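Packaging Materials, Unit 3: Flexible and Rigid Packs
Notes by Embla Haugen 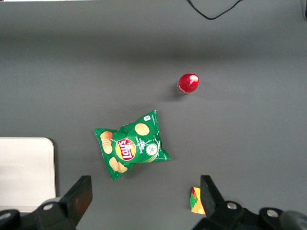
Fig. 1. Sealed crisp bag (Lay's) and small red-capped plastic bottle.

Flexible packs take their shape from the contents and the gas sealed in with them. A crisp bag is normally flushed with nitrogen, which slows oxidation and cushions the product. Note the crimped seals at both ends – the usual form for a pillow pack.

Rigid packs keep their shape when part empty and can be reclosed. The cap adds a second component, often in a different polymer.

Reading: Mridha, ch. 3, to p. 58.
Exercise: sketch both packs and mark every seal or closure.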